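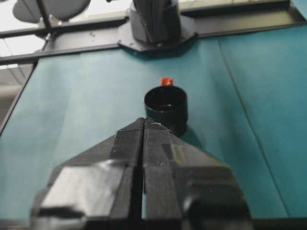
Matte black, with soft light on the flat faces.

The owner of Uletti, a small paint shop in Cludbridge, asked me not to print her name. "The customers know who I am," she said, "and the others can come in and ask for the woman with the colour cards." She has mixed paint for 30 years, the first 15 of them in Nuvbridge.

I came with a question about black. My neighbour has painted his hallway black, and I wished to know if this is a fashion or a mistake. She laughed and put the kettle on.

"People ask me for black and they bring a photo from a magazine," she said. "I ask them first what sheen they want. They have no answer, so I send them home with two sample pots."

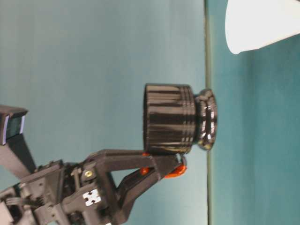 Gloss is the harder choice, in her opinion, and she discourages it for old walls. A glossy surface shows every bump that the plasterer has left behind. She compares it with a ribbed black cup lying on its side, where the light makes streaks of grey and white along the body, and the foot shines even more than the rest. "On a cup this is pretty. On a wall of 50 years, you will see each repair."

For a door or a skirting board she gives another advice. There the gloss is practical, and fingermarks come off with a damp cloth. Her own front door is black gloss and she repaints it every second February, when the shop is quiet. 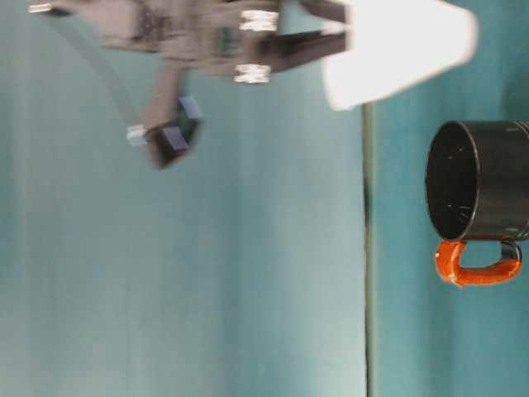 The ceiling, she said, is the part that most people forget. They buy whatever white is on special and then wonder why the room feels cold. She grew up in Juška, where her grandmother tinted the whitewash with a little blue, and she still does the same for customers who have strong afternoon sun.

"It is a very small amount. You would not call it blue," she told me. "But put a plain white beside it and you see."

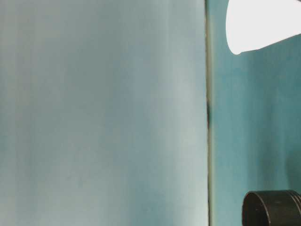
Pale blue-grey, leaning to aqua at the lower left.

I asked if she keeps the recipes. She does, in a card box under the counter – more than 100 of them, each with the street but never with the house number. Some go back to Nuvbridge.

My neighbour's hallway is matte, as I learned later that evening. She had sold him the tin.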